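Kurkness wants people with messy desks (paid, from home, evenings are fine)

Hi! I run the gripper comparison at Kurkness, and I'm looking for 19 people who'd like to wear a head camera at home and tidy a desk over and over for us. It's a small project and I read every message myself, so don't worry about writing something fancy.

A bit about what we're up to. We have two grippers on the bench right now, the Prellex and the Truklow, and we're trying to find out which one copes better with ordinary desk stuff. The Prellex has two flat fingers and is great with boxes and hopeless with a single sheet of paper. The Truklow is softer and slower, and I go back and forth on it every week. Both sit on the same arm and run off the same Mikuš controller, so at least we're comparing like with like. We started in July with recordings from our own lab desks, and the trouble was that our desks all look alike and so do the things on them!

So we want yours. You do the task with your hands, we look at how you went about it, and then we set up something similar on the bench and give each gripper a go. 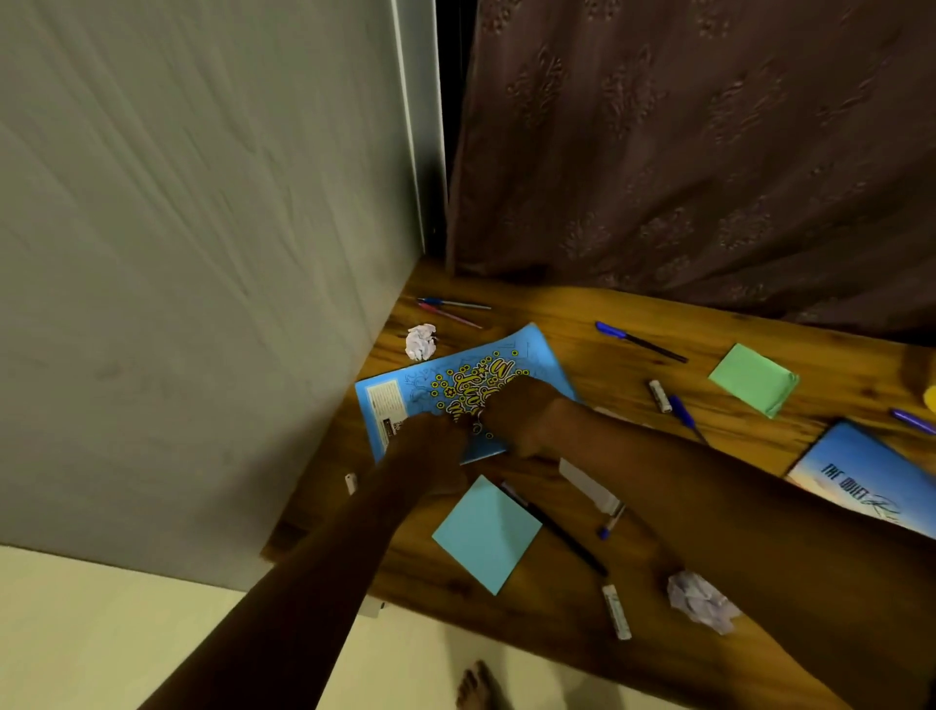 Both hands on the book, with pens and sticky notes still to go.

Books are a favorite of mine — they slide, they're too wide for a lot of grippers, and people handle them in all sorts of ways. Pens are the other big one. Bring whatever you've got, though. Markers, erasers, paper balls, notes that have lost their stick, all good.

What you'd be doing: nine sessions, spread over as many days as you like. We mail you the camera and a head strap. You scatter your things, press record, tidy up at your normal speed, then scatter them again. No need to be neat or quick. Please keep mail, bank cards and family photos off the desk, and record when you have the room to yourself. You can delete any session before you upload it.

Pay is $255 for the full set, sent once the last session is in. If you stop early you get paid for the sessions you finished. Return postage is on us.

You need to be 18 or over, have a desk or table you can use for an hour at a time, and have internet that can handle big uploads (they are big, sorry). Glasses are fine with the strap. Left-handed people, please write, we have hardly any of you so far.

To sign up, use the contact form on the Kurkness site and put "desk" in the subject line. Tell me what's on your desk today and which hand you write with. I'm taking names until 12th September and I'll write back either way.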